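Unit 5: Planning the equipment budget
Tutor: Akinyi Odera

Start from the task list and leave the catalogue until later. For the Bimdale site the tasks are corridor delivery and opening doors with lever handles. Each one sets a minimum reach, grip and payload, and those figures go in column one of the sheet.
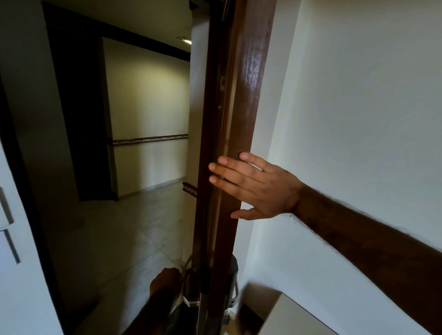
Running costs go in column two. Spread the purchase over 36 months and add servicing, spare grippers and staff training. Allow 320 hours for setting up and testing, charged at the site's own rate.

Get quotes from both Hiltico and Zivoneo, on the same specification. Check whether delivery and software updates are included.

For the April session: bring a completed sheet and one page on leasing compared with buying. Groups of up to six.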